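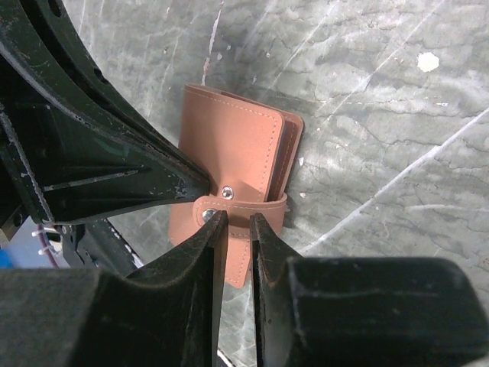
# Writing a Poem by Cutting One Up

My friend Soudabeh Ghorbani taught me this on a slow Sunday in August, when I hadn't written a line I liked in weeks, and I've gone back to it ever since (usually with a big pot of tea).

1. Take a page of plain prose, 200 words or so. An old letter is lovely, but a bus timetable will do!
2. Copy out 40 words you like the sound of, in any order. Don't fuss over meaning yet.
3. Put them on little slips of paper and push them around the table until 2 or 3 start leaning toward each other.
4. Build your first line from those, and let the next one answer it, or argue with it, whichever it seems to want.

I keep my leftover slips, because a word that sulks in one poem may sing in the next – "ferry" waited all winter for me.
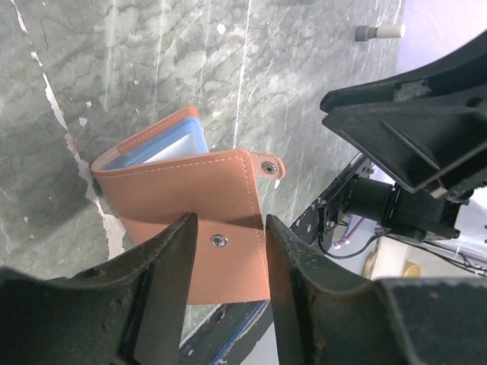
*Tan card wallet with a snap closure and translucent blue sleeves.*

When you have a draft, read it out loud, slowly, and then once more as if you were telling it to somebody over the fence. Wherever you stumble, try breaking the line there. You're allowed to add small words like "and" or "the" (Soudabeh says no, but I do it anyway). Then leave it overnight and give it a title in the morning.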